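The man who mends accordions in Plellden

The bus to Plellden goes only as far as the old dairy, and from there I must walk up the hill with the wind in my face. Gediminas Krūmiņa waits for me at the door of his workshop with a cup of tea already in his hand. It is for me. His own stands on the window sill and has been forgotten there, he says, since eight in the morning.

He has repaired accordions for 30 years. Before that he repaired radios, and before that he played in a dance band which he does not want me to name, for he thinks the other members would be angry. On the shelves behind him there are instruments in all states. Some wait for their owners, and some wait for parts, and there is one which waits for him to have courage.

"That one is an Eltov," he says. "Very beautiful outside. Inside, somebody was there before me with glue."

I ask what is wrong with glue, and he sits down, and I understand that the interview has begun.

An accordion makes its sound with reeds, which are small tongues of steel fastened over a slot in a metal plate. When the air goes through, the tongue swings and we hear a note. The plates stand in rows on blocks of wood, and in most of the older instruments they are held with a mixture of beeswax and resin. The wax closes the gaps so that no air escapes, but it can be taken away again when a reed must come out for tuning.

"With wax I warm my little knife and in a minute the reed is in my hand," Krūmiņa says. "With glue I sit here all afternoon, and I say words. Then perhaps the plate bends, and then I must find another plate."

He makes the wax himself in a small pot. The recipe he learned from Borghild Strömberg, who had the workshop before him and who still comes to play on the instruments when they are finished. She is strict. If the low notes on the left side answer too slowly she puts the accordion down on the bench without a word and goes to look out of the window.

I had the luck to meet her, as she came in with a bag of plums when we had talked for an hour. I asked if he was a good pupil.

"He was in a hurry," she answered. "He had learned with radios, and a radio is either speaking or not speaking. An accordion can be a little bit ill for many years."

Krūmiņa laughed at this, but he did not protest.

What makes an accordion ill? Mostly it is the place where people keep it. He has received instruments from attics, from garages, from under a bed beside the heating pipe. In a hot attic the wax becomes soft and the plates slide down, sometimes a whole row of them. In a damp cellar the steel rusts and the leather valves curl up like old leaves. Moths eat the felt under the keys, and then the keys make a clacking noise which the owner believes is something terrible.

"People telephone and they say, it is broken, it knocks," he says. "I ask, where was it standing? There is a silence. Then they say, in the garage, but it was in its case! As if the case was a house with a stove."

The case, in his opinion, is only for travelling. At home he wants the instrument to stand upright on its feet, the same way as when it is played, in a room where a person would also be comfortable. When it lies on its back for many years, the valves on one side hang open by their own weight, and they do not remember how to close.

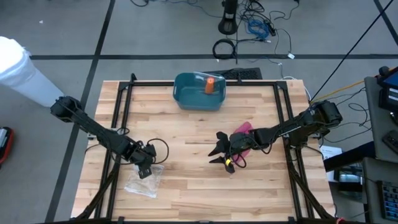
How often does an accordion need to be tuned, if it is played every week?

"For a normal player, every 5 or 6 years is enough. If you play at weddings, then sooner. But I prefer that you bring it when your ear complains, and leave the calendar on the wall."

The tuning itself he does in the early morning, before the delivery lorries begin to go up the hill. To make a note higher he scratches a very little steel from the tip of the reed, and to make it lower he scratches near the other end, where it is fastened. After each scratch he must listen again. He has an electronic tuner, a Hollari, with a display which he finds too bright and has covered partly with tape. It gives him the number, he explains, but the number is the same for every customer, and the customers are not the same.

This is a matter on which he can speak long. Many accordions have two reeds for the same note, tuned a small distance apart, so that the sound trembles. In some regions the people like much trembling, in others almost none. A dancer from the coast once returned an instrument to him because it was "too clean" and nobody at the dance had recognised it.

"I was offended for one week," he says. "Then I made it dirty again, and she was happy, and she sent me a smoked fish."

Strömberg, from her chair, remarked that it had been two fish.

We speak about money, which he does with less pleasure. A full overhaul, with new wax, new valves and all reeds tuned, takes him 3 weeks if there are no surprises. Last September he finished a big Katayama for a music school, and the bill came to 1,290 euros. The school was surprised. He went there himself on the bus, with the old valves in an envelope, and laid them out for the headmistress. She paid, and afterwards she sent him two more instruments.

"It is not a small sum," he says. "I know that for this money you can buy a new one, from a shop, with a strap and a book. I tell people this. I tell them also to go and play the new one first, and to come back afterwards. More than half come back."

And those who do not come back?

"They have a new accordion. This is also good. I am not the police."

There are repairs which he refuses. If the bellows have been under water he will usually not begin, because the cardboard inside has lost its strength and the folds never again close straight. He will also not paint over a name. Many old instruments carry the name of their first player in small stones on the front, and the new owners ask if he can remove it. He sends them to somebody else. When I ask him who, he says that he has forgotten the address, and Strömberg looks at her plums.

I want to know if there will be a third person in this workshop after the two of them. He takes a moment. There was a young man who came for one winter and had good hands, but he moved away to study. There is also a girl of sixteen who comes after school, and she has so far been allowed to cut leather valves and to clean the reed blocks. She has not yet been allowed to make the wax.

"She asks every time," says Krūmiņa.

"So give her the pot," says Strömberg.

"You made me wait two years for the pot."

"You were in a hurry. She is not in a hurry, she only asks."

He turned to me then and said that I could write this down or not, as I liked, but that in spring she would probably get the pot.

Before I leave I ask for some advice for readers who have an accordion from a grandfather and do not know what to do with it. He counts nothing on his fingers, he simply talks, and I write as quickly as I can. Bring it out of the attic in the evening and not in the middle of a hot day. Let it stand in the room until the next day before you open the straps. Do not pull the bellows without pressing a key or the air button, because you force the air through places where it should not go. Do not spray anything into it. Smell it, and if it smells of mould, wipe the case with a dry cloth and keep the instrument outside of it. Then play one note after another, slowly, both when you pull and when you push, and write on a paper which ones are silent. With such a paper in his hand he can say on the telephone whether the journey to Plellden is worth it.

He puts on his coat to go with me as far as the corner, where one can see if the bus is coming. Behind us Borghild Strömberg has taken down a small red instrument from the shelf, and through the closed door we hear a waltz, with one note in it missing.

"F sharp," says Krūmiņa. "I know. It is on my list."

The workshop is open in the mornings until noon, and in the afternoon if you telephone first.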